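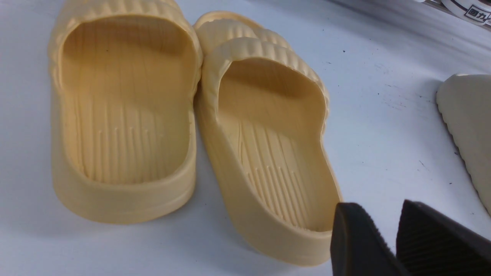
The yellow sliders, side by side.

Posted in: Threads / Moving House / Grumbles

I have moved to Rotstead. I am told people do this on purpose. A thread on what I've learned so far, mostly about post, bins and the number 9 bus.

The house was listed as "five minutes from the station". It is, if you're the train.

First job was redirecting my post. The form wanted my old address, my new address, and then my old address again in case I'd changed my mind halfway down. I typed it slightly differently the second time and was asked to ring a number.

I rang the number. I was caller 200 in the queue. By the time I'd made a cup of tea and drunk it I was still caller 200, so either the people in front of me had a lot to say or we were all keeping each other company.

Meanwhile the boxes. I labelled every single one. Sadly I labelled them at one in the morning, so I now own four boxes marked MISC, two marked MISC (KITCHEN?) and one marked NO.

NO turned out to be the good saucepans.

Summer shoes came out before the winter coats. It's November. I've been putting the bins out in a pair of pale yellow sliders and thick socks, and the woman over the road has now seen this three times, so I suppose that's me introduced.

On bins: Rotstead has four colours of bin and a leaflet. The leaflet shows three colours of bin. The fourth one was here when I arrived and I've been feeding it garden waste in the hope it doesn't mind.

Then broadband. I went with Fanero because they were cheapest and the website had a picture of a dog on it. They gave me an order number ending 3666 and a slot between eight in the morning and six at night. I waited in. I sat by the front door like a Labrador.

At ten to six a text arrived to say the engineer had called and I was out. I was in. I'd been in so hard I hadn't even gone upstairs.

New order number, ending 2171. I'm getting quite attached to this one.

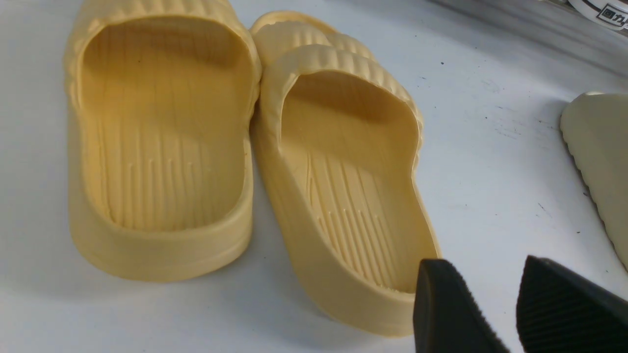

Same sliders again. Butter yellow, goes with nothing I own.

Somebody asked about the 9 bus. The 9 goes from the end of my road to Purba, where the big supermarket is. It goes there beautifully. Coming back it becomes a different bus, and that one would like to show you the ring road.

I've now seen a great deal of the ring road. There's a carpet warehouse and a place called Prurnero that sells either fireplaces or tiles. I've been past it six times and the window isn't giving anything away.

Things I do like, before my mother reads this: the bakery does a cheese scone the size of a brick. The library opens late. At four in the afternoon the kitchen gets ten minutes of sun and I stand in it.

The woman over the road also knocked last night to tell me the fourth bin is hers.

She'd like the garden waste out of it. I said of course. I did it there and then, in the dark, in the sliders.

Post still going to the old address, by the way. If you sent a card, the new people say thank you, it's lovely.

Back to top | Contact | Terms of use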